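Holders and loose parts, Gretham bench
Gallery and notes, compiled by Aisyah Oei
Last revised March 2, 2022

Contents of this page
Scope
Photographs
The holders
The loose parts
Floor and fixing
Marking and storage
Changes since November
Open items
Credits

Scope

The page covers the small parts kept on the Gretham bench: the printed holders, the stand, the blocks and cylinders that go with them, and the shape-sorter board. It is meant for people who have to set the bench up from the storage boxes or print a replacement. Drawings are kept separately in the Sopacua folder and are not repeated. Where a drawing and this page disagree, use the drawing and send me a note.

"Holder" means any printed part that is fixed down and takes a loose part. "Loose part" means anything meant to be lifted out and put back. The stand is listed with the holders.

Click a photograph for the large version. Colors are as they came from the cameras and should not be used for matching filament.

Photographs

Black printed holder with the concave back wall. The bright green stand is farther back, by the wall, with its post upright in the U-shaped cradle and a yellow cylinder beside it. Red part on the floor.

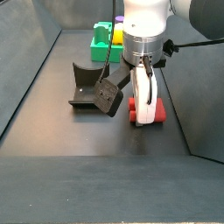 Red foam block in a low black holder, sloping face up. There is a screw head near the holder's lower right corner. Green shape-sorter board at lower left, set at an angle.
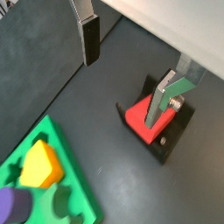 The holders

All black holders are printed in the same filament at 22 percent infill. Earlier prints were lighter and flexed at the back wall when a part was pushed against it. Raising the infill cured most of that. The rest was cured by thickening the base plate, a change Stelios Vasilakis made in the drawing and which applies to every holder issued after it.

The back wall is there to locate the part and does not clamp it. A loose part should drop in under its own weight and come out again with two fingers, with no rocking once seated. If it has to be pressed home, the curve has been printed undersize or there is a blob on the seam. Scrape the seam first. Do not sand the curve, as it goes out of shape quickly and the part then sits crooked.

Print holders base down, no supports. The concave edge comes out clean in that orientation on the Haltell printer. On the older printer it shows a slight step a third of the way up, which is cosmetic. Standard bed temperature, brim off. Let the bed cool completely before removing the part. Base plates pulled off warm have a bow in them, and a bowed base will not sit down on a flat floor however much the screw is tightened.

Screw holes are printed to size and need no drilling. Run the screw through once by hand before fitting, to clear strings. The head should finish flush or slightly below the surface wherever a loose part can pass over it. A proud head catches the edge of foam and tears it.

The green stand is a separate design by Yoga Hartono. It is taller than the black holders and takes a post in place of a block, so the height of the cradle matters more than its width. Check that the post is upright with a small square. If it leans, look under the base for debris before reprinting anything.

The loose parts

Foam blocks. These are bought in and cut down where needed. Foam takes a set if it is left compressed, so blocks should not be stored at the bottom of a full box. Corners wear first, then the long edge. A block with a rounded corner is still usable; a block with a torn face should be replaced, because it no longer sits square to the holder.

Clean foam with a dry brush. Water is acceptable on the surface if the block is left overnight on a rack. Solvent is not acceptable in any quantity. Amirul Manurung tested three cleaners on offcuts and all three lifted the color.

Cylinders. Check the ends for burrs by running a fingernail round the rim. A burr of any size will keep a cylinder from standing true, and the fault is usually blamed on the stand. Wipe with a damp cloth. Cylinders that have been dropped should be rolled on a flat plate before going back into the set.

Shape-sorter board. The board is used as bought, with no modification. Its holes are generous, and a part that fits one of them is not necessarily inside tolerance for anything else. It should not be used as a gauge. Keep the edges clean, as filament dust collects there and shows as a pale line.

Floor and fixing

The floor is matte dark gray. A gloss sheet was tried earlier and given up: reflections from the lamps made it hard to see where the edge of a black holder ended. The matte finish scuffs easily. Scuffs are left alone unless they can be felt with a finger. White specks are mostly foam and plastic dust – a soft brush removes the loose ones, and the others stay.

Set-out is measured from the rear wall. The reference line is 300 mm forward of it and runs parallel to the wall. Holder centers are marked on the line in pencil. Minimum spacing between centers is 100 mm, which leaves enough space to reach in without touching the neighboring holder. Closer spacing has been used, but it makes the screws awkward to reach and saves very little floor.

Procedure for fitting a holder:

1. Clear the area and brush it.
2. Mark the center on the reference line.
3. Set the holder down and check for rock at each corner.
4. Start the screw by hand.
5. Tighten until the base stops moving, then a further quarter turn. Stop there.
6. Seat the loose part and lift it out twice.
7. Wipe off the pencil mark.

Over-tightening cracks the base plate between the hole and the nearest edge. The crack is hard to see in black filament. Hold the part up to a lamp and flex it gently if in doubt.

Marking and storage

Holders carry a number on the underside, scratched in with a scriber. Ink wears off and labels lift at the corners. The number gives the drawing revision followed by the print. Loose parts are not numbered, with the exception of parts set aside for measurement, which go in the gray tray and stay there.

Storage is in the Gutska boxes, one box per holder type. The boxes have a shallow insert for screws. Screws go back in the insert with their own holder, not in the general tin, which has two lengths mixed in it. The long ones bottom out before the head is down.

Box 114 holds spares and rejects. Rejects have a corner snipped off so that they cannot be refitted by mistake. They are kept for comparison until the box is full and then recycled.

Changes since November

Base plate thickened on all black holders. Old thin-base holders may be used up but should not be reprinted.

Reference line moved forward. The old line is still faintly visible in places and should be ignored.

Cylinder drawing corrected. The previous revision gave the chamfer on one end only.

Foam supplier changed. The new foam is slightly firmer. No change to holder dimensions has been needed.

Open items

The concave edge has a sharp corner at each end where it meets the outside of the wall. Faizal Pelupessy has proposed a small radius. A trial print is due, and the drawing stays as it is until that has been tried with a worn block as well as a new one.

The depth of the cradle on the green stand is under review. A deeper cradle would hold the post more firmly and would also make it slower to lift out.

A plain list of parts per box, to be taped inside each lid, has been asked for twice and is still to be written.

Credits

Holder design: Stelios Vasilakis. Stand: Yoga Hartono. Cleaning tests: Amirul Manurung. Printing and set-out: Faizal Pelupessy. Page and corrections: Aisyah Oei.

Back to Gretham index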